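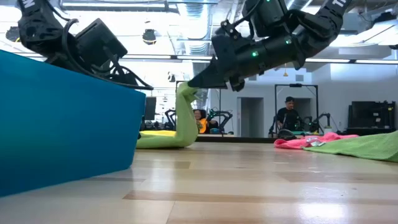 Colored towels: can I wash green, pink and yellow ones in one load?

Posted in Laundry and Linen, September 6, 2026

Hello everybody. I have moved to Firkton in the summer and for the new flat I bought many towels and cleaning cloths in strong colors: lime green, pink, yellow. Until now I had only white ones, so I never had to think about it. At the moment all goes together in one big blue bin and I would like to put it from the bin to the machine without sorting.

My two worries are these. First, will the pink give color to the yellow? Second, the green towels leave small fluff on everything, also on the floor, which is pale wood and shiny, so I see each piece of it. I sort on the floor because I have no table in that room. Is it bad for the wood if a damp towel lies there for some time? The labels say only "wash with similar colors", and I don't know if green is similar to pink.

Thank you for any advice.

livecktenant

"Similar colors" on the label normally means similar in strength, so bright with bright. But new pink is one of those I don't trust. I would wash the pink separately the first two or three times and look at the water, if your machine has a window. Or wet one corner, press it in a white cloth and wait a little. If the white cloth stays white, you can put it with the others.

For the fluff: it comes mostly from new cotton and becomes less after some washes. Don't use softener in this time, it makes the towels drink less water and for me the fluff was not better. Shake them out on the balcony before you fold. And clean the filter of the dryer each time — I forgot this from my move until December and then it was like a small carpet inside.

About the floor, I would not leave anything damp on it. One hour is probably no problem, a whole night can leave a dull mark in the varnish. Put an old sheet under, then you also collect the fluff in it and can shake it outside.

curnance_row

just wash cold and use those color catcher sheets, I pay 9 dollars for a box of 50. never had a problem

sutherland341

I agree with the first reply, only one thing to add. If you use some cloths for the kitchen or bathroom cleaning, please keep them away from the bath towels, whatever color they have. In our house yellow is for cleaning and green is for the body, so even the children know which pile is which. The cleaning ones I wash hot. They lost a bit of color with the years, but for wiping the sink it doesn't matter to me.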